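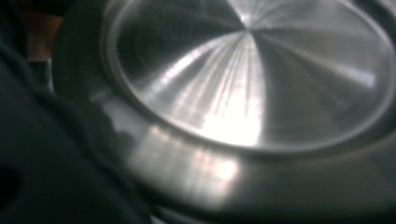

3.2 Storage conditions and lid type

Dried herbs lose their smell faster than most home cooks think, and how fast depends a lot on what they are kept in. Earlier kitchen surveys (Bepari's Storkthorpe study, mainly) asked people what they bought and how long they kept it, but not what it was kept in. We asked. In 36 households the main container was looked at, opened, smelled and written down. Metal tops were sorted by finish, and a brushed face like the one in Fig. 2, where the light breaks into bright and dark wedges running out from a small center point, went in as "brushed" whatever the maker called it. Polished and painted tops went in separately. Finish should not matter for smell and we did not expect it to. It was recorded so that the same container could be found again on the second visit.

Herbs were oregano, mint and curry leaf. All bought from one packer, Pruketti, same batch, filled on the same morning. Each household got 50 grams of each and was told to use it as normal. No instructions on where to keep it. Second visit was 17 weeks later.

Smell was scored by two people, Piyumi Bepari and Sunil Abeysekara, working apart, on the five step Bandara scale (zero is hay, four is fresh packed). Where they differed by more than one step the sample was scored again the next day. This happened more often with mint than with the other two. We think the mint was harder to judge after the curry leaf and the order should of been changed, but by then half the samples were done.

Light was the other problem. Jars kept on an open shelf get daylight, jars in a cupboard don't, and people move them. We used the shelf position on the day of the second visit only. Crude, but asking people where a jar had been in January gave answers that changed from one question to the next.

Seal was checked by hand. Lid on, jar turned over, gentle pull. Three grades: tight, fair, slack. A better test would use a pressure gauge - we had one on loan from Clirkeck but it did not fit the smaller jars, so those readings are left out here. Threads were wiped before checking, as old herb dust in the thread was enough to turn a tight lid into a fair one.
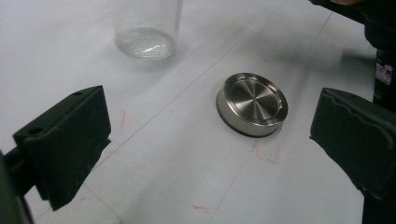
Fig. 2. Round stainless-steel piece with brushed top face, raised lip and thin black rim at the base; clear glass jar behind.

3.3 Results by seal grade

Tight jars held up best in all three herbs. The gap between tight and fair was small for oregano, larger for mint. Slack jars scored low across the board, and shelf position made little diference once the seal was slack. In tight jars it did matter: cupboard samples kept more smell than shelf samples, most clearly for curry leaf.

How often a jar was opened was taken from a tally card left in the kitchen. Nearly 300 openings were logged in the busiest household, and its oregano still scored a three. Cards were not always filled in, so we would not lean on this. Finish had no link to score, as expected.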